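Flosura Career Pathways
Progress report to the Butkienė Fund, January

Intake for the second group closed on schedule. Applicants completed the skills inventory first and then met with an adviser to choose a target role. The revised inventory takes less time to fill out and separates paid experience from informal experience, which the first version did not do.
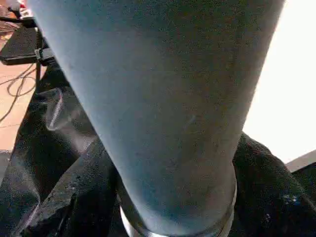

Advisers now record one short-term goal and one longer goal for each participant. Files without both are returned before the next meeting. Two employers, Plakine and Loris, have agreed to host job shadowing. Plakine has asked for morning placements only, and the timetable has been changed to match.

Mock interviews remain the weakest part of the program. Attendance drops when sessions fall late in the day. A Sunday session is being tested for people who work full shifts during the week.
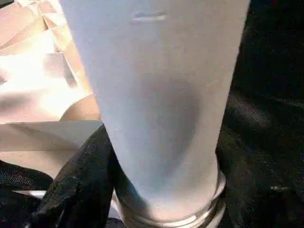 Tapered piece with a short horizontal mark near the top.

Spending is within the approved budget. The travel line has $3000 remaining, and we request permission to move it to adviser hours. No other changes to the budget are proposed.
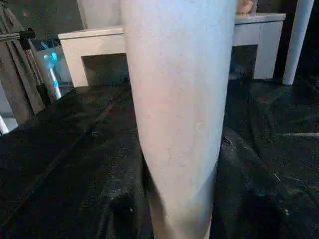

Dirceu Meireles
Program Manager, Career Pathways

Work planned for the next period:

Finish the resume workshops (7 sessions).
Sign the placement agreement with Loris.
Send the follow-up survey to the first group.

The survey asks about current job title, hours and any training started after the program. Results will be attached to the next report.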